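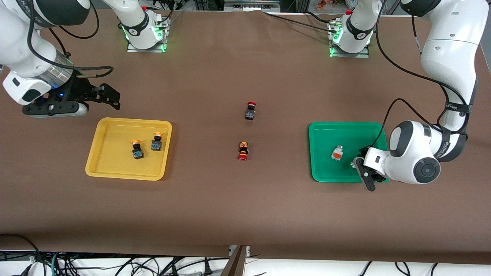
Two push-button switches, yellow and green trays on either side.

Home Products Switches Enclosures Spare Parts Downloads Contact

Stillix push-button switches
Updated May – Agata Russo

Stillix is the Noltesier line of panel-mount push-buttons for small machines, control boxes and shop equipment. The range is meant for low-voltage control circuits: starting and stopping a conveyor, resetting a timer, calling for a lift gate. It is not rated for switching motors or heaters directly. Use a contactor or relay for those.

There are 11 models in the standard range. All of them fit the same panel hole and use the same locking nut, so a plain button can be swapped for a lit one later without cutting the panel again. If you are replacing the older Caruso series, check the hole first. Caruso buttons used a slightly smaller cutout, and most panels will need to be opened up with a file or a step drill. The Caruso locking nut does not fit a Stillix body.

Choosing an action

Momentary buttons return as soon as you let go. They are the usual choice for start and reset, and for anything a controller reads as a short signal. Maintained buttons stay down until pressed again. They suit lights, fans and selector duties where the operator needs to feel which state the button is in.

Both actions come with a flush or a raised cap. Flush caps are harder to press by accident. Raised caps are easier to find with gloves on. We do not sell a Stillix button as an emergency stop, and a red cap does not make it one. Emergency stops are on their own page under Safety.

Contacts and wiring

Contact blocks clip to the back of the button body and can be stacked two deep. Each block carries one contact, either normally open or normally closed. Normally open blocks have a green plunger and normally closed blocks have a red one, which saves turning the block over to read the print.

Terminals are screw type. Strip the wire to the gauge molded into the side of the block, and use ferrules on stranded wire. Two wires may share a terminal if they are the same size. The screws are shipped backed out and stay captive in the block.

Lit models have a separate lamp block in the center position. The lamp is a sealed LED and cannot be changed on its own – order the whole lamp block. Check the supply voltage printed on the label before connecting it. A lamp block on the wrong supply will either stay dark or fail early, and neither is covered under warranty.

Mounting

1. Drill or punch the hole and remove the burr from both sides.
2. Fit the gasket to the button body, flat side toward the panel.
3. Push the body through from the front with the notch at the top.
4. Tighten the locking nut with the Stillix ring wrench. Pliers will crack the nut.
5. Clip on the contact blocks and pull each one lightly to check that it has latched.

Fulvio Zuccaro in our technical office suggests leaving a full finger width between neighboring buttons on any panel that will be used with gloves. The catalog spacing is the minimum the bodies need and makes for a cramped panel.

Legend plates

Blank plates are kept in stock. Engraved plates are made to order and take 9 working days. Send the wording as you want it to appear, including capitals. We engrave what is on the order form. Plates from the Ukari label system also fit, but they sit a little proud of the panel and should be kept indoors.

Packing and ordering

Plain and lit buttons are sold singly or in boxes of 20. Contact blocks, lamp blocks and gaskets are packed separately. A button body ordered alone comes with a nut and gasket but no contacts. This catches people out on first orders, so please read the part list before you check out.

For yearly quantities above 3,000 pieces, ask for a contract price. Contract orders can be called off in smaller lots. Cap colors can be mixed within a box on contract orders only.

Orders received by Wednesday noon go out the same week if all parts are in stock.

Returns

Unused parts can be sent back in their original bags. Engraved plates cannot be returned unless the mistake is ours. For a faulty switch, include the contact blocks that were fitted to it and a note of the supply voltage.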